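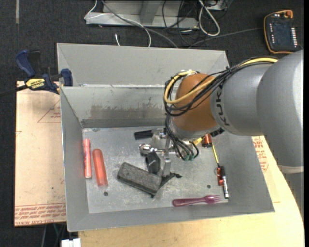 Retar Votden hand controller: long-term review

I have wanted something like the Votden since the first time I tried to teach an arm to pick things out of a bin with a pendant. If you have done it you know the feeling. You press a button, the arm creeps left, you let go, you lean over to look, you press another button, and by the time the fingers are near the thing you wanted you have forgotten which axis you were on. A pendant is a fine way to drive a robot to a point. As a way of showing it how to pick up a marker that is leaning against the side of a bin it is miserable.

The Votden is a handheld grip, a bit like the top half of a cordless drill, with a base station that sits on the bench and works out where your hand is. Move your hand and the arm moves. Twist your wrist and the gripper twists. Squeeze the trigger and the fingers close by as much as you squeezed. While you do this it writes everything down, ready for whatever you use for training. Ours came from Psarras, cost £1,198 with the base station and the long cable, and has been in use most afternoons since May.

Setting up

Slower than the booklet says, but not painful. The software found our KUKA arm after I had put the right address in (the box for it is hidden two menus down, under Advanced, which it isn't). Then you walk the arm to 8 poses and match each with the grip, so that your left is the robot's left. Do this properly! I rushed it the first time and ended up with a robot that drifted downwards whenever I moved sideways, and in a metal bin you hear about that very quickly.

Clamp your bin to the table before you do any of it. Sheet metal slides more than you would think when a finger catches the wall, and once the bin has shifted your morning's recordings no longer match your afternoon's.

What it's like to use

Lovely. I mean it, I was grinning like a child. There is a small lag, enough that you notice it for the first few minutes and then stop noticing, and after that your hand just goes where you want the gripper to be. The scale slider is the best thing on it. At full scale you can sweep from one side of the bin to the other in one go, and with your thumb on the side button everything drops to a quarter speed, so a big movement of your hand becomes a little one at the fingertips. I use quarter speed for the last bit of every pick.

Our test bin is a jumble on purpose: a felt eraser, markers, a plastic fork, various odds and ends that live near the walls. Each of them wants something different from your hand. The eraser is kind to you, it's a decent size and it squashes a bit. Markers roll, so you come down with the fingers either side and close slowly. The fork is the one I'd give to anyone thinking of buying, as a trial. It is thin, it lies flat, and the only sensible way in is by the handle with the gripper nearly on the floor of the bin. With the pendant I had given up on forks altogether. With the Votden I was getting them on the first go by the end of the week, and I could feel myself doing a small tilt at the end of the approach that I would never have thought to program. That tilt is in the recordings now, and the arm has picked it up.

Walls are still hard. If something is lying right along the side you have to bring the wrist over and lean it in, and the cables on our arm loop out far enough that I keep half an eye on them the whole time. The Votden has no idea about your cables. You can draw keep-out boxes in the software, and I'd suggest a generous one along each wall to start with, then trim them as you get braver.

No force feedback on this model. I thought I would miss it badly and I only miss it a bit. What you get is a buzz in the handle when the motor currents go above a limit you set, so you know you are pushing on something even if you can't tell how hard. Set the limit low. The factory setting let me press the eraser into the floor with real conviction before it said a word.

Hand guiding or remote?

I get asked this a lot at the Prumham open evenings. If your arm lets you take hold of it and move it about, why buy a controller? For big, open tasks I still do it by hand, it's quick and there is nothing to calibrate. For bin work I've gone over to the controller completely. With hand guiding your own arm is in the bin along with the robot's, so the cameras record a lot of sleeve, and it's an awkward reach as well. My back prefers the stool.

Recording

Squeeze the bottom button to start, squeeze again to stop, double squeeze to throw the last one away. I threw a lot away at first. Our set for this bin now stands at 234 kept demonstrations, and the software lets you flick through them as little graphs of the hand path, which sounds dull and is in fact very handy for spotting the one where you sneezed. You can trim the ends too. I would like to be able to tag a recording while I'm still holding the grip, with "marker" or "fork" or whatever it was, and at the moment you have to put it down and type.

Niggles

The grip is made for a right hand. You can use it left-handed but the thumb button ends up under your palm.

Battery life is fine for an afternoon and no more than that. There are 2 batteries in the box and they charge one at a time, in the grip itself. A separate charger would be very welcome.

The base station dislikes shiny things behind you. Mine used to lose the grip for a moment whenever I leaned right, until I moved it to the other end of the bench. When it does lose you the arm stops dead and stays put, and it won't start again until you've let go of the trigger and squeezed. I checked this quite a few times on purpose, with the emergency stop under my other hand, and I'd want you to do the same on your own arm before trusting it.

The carry case smells of tyres.

Would I buy it again?

Yes, tomorrow. It has made the dullest part of the job the part I look forward to – I come in with a cup of tea, tip the bin out, tip it all back in and get going. If you only ever move between fixed points, save your money and stay with the pendant, ours still does that work. If you are teaching an arm to deal with mess, try to get an hour with one of these. Psarras lend out a demo unit if you pay the postage both ways. Ask for the long cable with it, the short one barely reaches the floor.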